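Pose lags behind gripper width in recorded demos. Offset drifts over the episode

Tags: time sync, data tooling, hand-held gripper, imitation learning

Asked in July by runden_k

I record kitchen demonstrations with a hand-held gripper and convert them with the Butent exporter before training. Each episode ends up with three streams: video from the gripper camera, gripper width, and the 6-DoF pose from visual SLAM. The policy trains without errors, but on the arm it closes too early. It starts to pinch while the fingers are still on their way to the bowl.

I plotted width against the pose velocity. At the start of an episode they line up. By frame 1025 the pose is 9 frames behind. The task is clearing and stacking cookware next to a sink, so there is a lot of shiny metal in view. 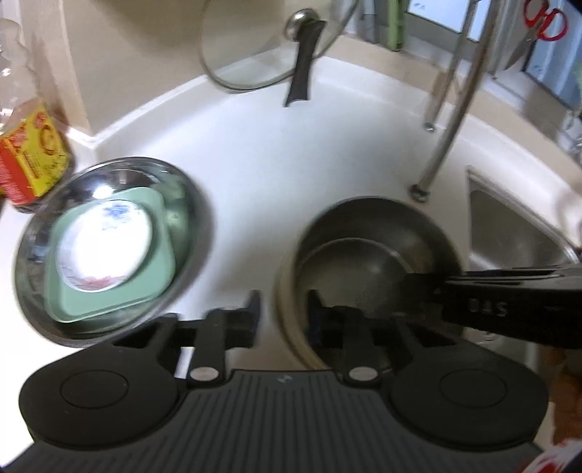 Should the exporter be correcting for drift between the streams by default?

The exporter only matches start times by default. It reads the first timestamp of each stream, subtracts the difference, and then assumes every stream runs at the rate written in the config. If the true rate is a little off, the error grows with episode length. Set align_mode to per_sample and it will interpolate pose and width onto the video timestamps instead.

Answer 1 (accepted)
Atif Ansari

Your drift is linear, so I would look at the clock before blaming SLAM. Check what rate your config claims. The stock file says 30. If your camera runs slightly under that, you get the kind of creep you describe.

What I would do:

Dump the raw video timestamps and take the median difference between frames. Put that number in the config even if you switch to per_sample, as the resampler still uses it to size its buffer.

Re-export one long episode and redo your plot. If the lag is flat now, re-export the rest.

Then look at the frames where the fingers close. Shiny bowls can hurt tracking when they take up a lot of the view, but that shows up as jumps or lost frames in the pose. It won't give you a steady slope. Check the tracking_ok column around each grasp and drop the bad segments.

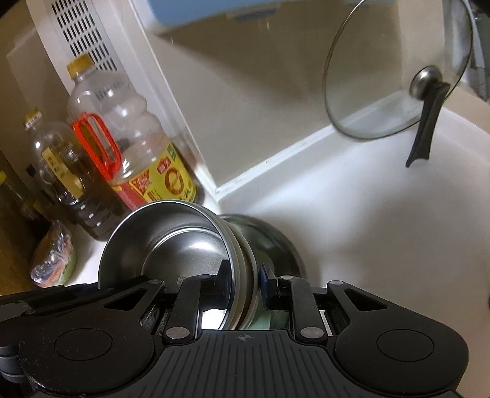
Kratochvíl: I had the same early closing and per_sample fixed only part of it. The rest was latency on the robot side. My width command reached the gripper well before the arm controller had acted on the pose command, so correct data still gave a bad grasp. Measure both delays and send the width command later by the difference.

Good point, and do it in that order. If you tune the latency on top of drifting data you will find a value that works for short episodes only.

Answer 2
murnorcombe

just smooth the pose. I run a low pass over everything and never had this

Comment from Atif Ansari: A causal low pass adds lag to the pose, so this would make it worse. Run it forward and backward if you need smoothing at all.

Answer 3
Posted by a guest

Check whether your episodes are cut before or after alignment. Ours were cut first, by frame index, and the pose file was cut with the same indices even though it had a different length. We had 300 episodes exported that way and had to redo all of them. The raw recordings were fine.

Update from runden_k

Median frame gap was longer than the config said. With the measured rate and per_sample the lag is flat across the whole episode. Retraining now. Haven't measured the robot latency yet.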